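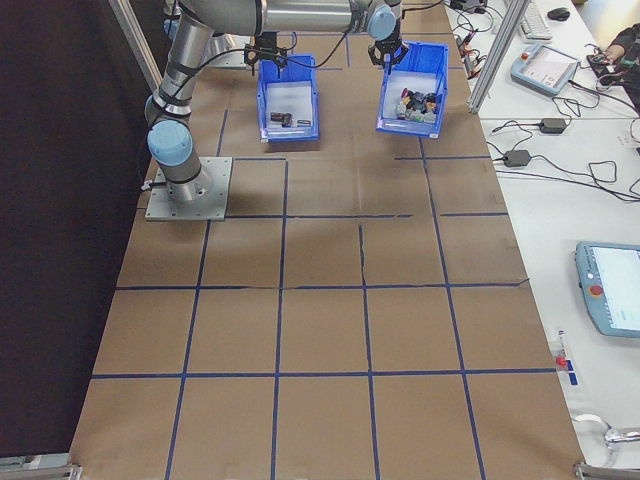

Folie 1, Einstieg
Warten, bis alle sitzen. Dann fragen, wer zu Hause eine Kramschublade hat. Alle melden sich, auch die, die lügen. Gut, um die geht es.

Tisch nur kurz erklären: zwei blaue Kästen, Greifer darüber, das Raster aus blauem Klebeband auf dem Packpapier. Rechts im Kasten liegt der bunte Haufen, links bisher ein paar kleine dunkle Zylinder. Wer das für einen leichten Job hält, hat recht. Er ist leicht für eine Dreijährige.

Folie 2, Zahlen aus Getham
Im Mai 17 Durchgänge mit gemischten Kleinteilen, davon 11 ohne Eingriff von Hand. Pause lassen. Jemand rechnet immer mit.
Die übrigen waren fast alle derselbe Fehler: zwei Teile auf einmal gegriffen, eines unterwegs verloren. Kenne ich vom Abwasch.

Folie 3, Haushalt gegen Werkstatt
In der Werkstatt darf man den Tisch festschrauben und dem Kollegen verbieten, seine Tasse abzustellen. In der Küche geht beides nicht. Yhon Mosquera hat es bei Himbridge ein halbes Jahr lang versucht (Anekdote mit dem Besteckkasten, höchstens 2 Minuten, letztes Mal waren es sechs!).

Folie 4, Können sie es denn nun?
Werkstatt: ja, bei bekannten Teilen und geduldiger Schichtleitung. Haushalt: Socken nein, Spülmaschine ausräumen vielleicht, sofern niemand auf das gute Porzellan besteht.
Auf die Frage nach dem Preis an Zingate verweisen. Nicht schätzen. Wirklich nicht schätzen.

Falls noch Zeit ist: das Video von Tripathi, ohne Ton. Mit Ton hört man mich fluchen.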